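Loscombe, second pressing

The Loscombe reissue arrived this week. The original tape ran slow, so every copy until now played a little under pitch. Marites Cabrera did the new transfer and corrected it, and the guitars on side one finally sit in standard tuning.

The drums are still buried. Hanna Sowa's kick is mostly click, and the bass only separates from it on "Pascual". Divina Saludo's vocal is louder than before, with less reverb on the long notes.

The run is 825 copies on black vinyl. Side two is 35 seconds longer because the fade on the last track has been restored. My copy has a light warp but tracks fine.

Rip and track splits next.

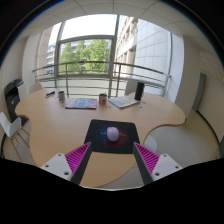
Mouse and pad on the wavy table.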